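Courses > Service Robotics > Reading the Offer > Chapter 5

Print this page | E-mail this page

Contents | Previous | Next | Glossary | Index

Chapter 5
The Laundry Package

Sooner or later someone will try to sell you a robot that does laundry. The brochure will be handsome. Your job in this chapter is to read it the way a landlord reads a reference letter.

Our specimen is the Closto package, offered by the Ludbridge firm of Kramer to small hotels and the better sort of boarding house. The version we use is the offer of November 26, 2020, which runs to 106 pages, 10 of them about laundry. The rest is warranty. Rainer Buschmann, who wrote most of it, has a gift for the verb "handle." Closto handles towels. Closto handles pillowcases. Whether it folds them is left to the reader's good nature.

Jörg Hinrichs reviewed the package for the Wimside guesthouses and sent back 2 pages of questions. We will borrow five of them:

What counts as one finished item?
Who moves the basket?
What happens to a sock that lands on the floor, and does it go on the bill?
How much room does the machine need when both arms are working?
Who is called at night, and does that person pick up?

Kramer answered the fourth at length and the fifth with a phone number. Hinrichs rang it twice and was told both times that his call was important.

Keep these questions by you as you read. An offer describes a task by its name, and "laundry" is a short name for a long string of small jobs, each with its own way of going wrong. Section 5.1 breaks the string into pieces. Section 5.2 puts a price on each piece, and you may want a cup of coffee first.
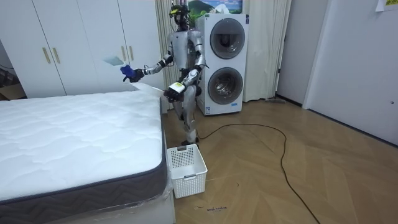
Floor space is the figure buyers most often take on trust. A brochure gives the footprint of the robot standing still, arms at its sides, like a guest waiting to be introduced. Guest rooms are less polite. Put a bed on one side and a stacked washer and dryer behind, and the machine works in the gap that is left, with one arm stretched out over the mattress, the other bent in front of it, and a laundry basket at its feet. Add a power cable looping across the floor and the sum changes again. Before you sign anything, measure the gap, then measure it with the basket in it.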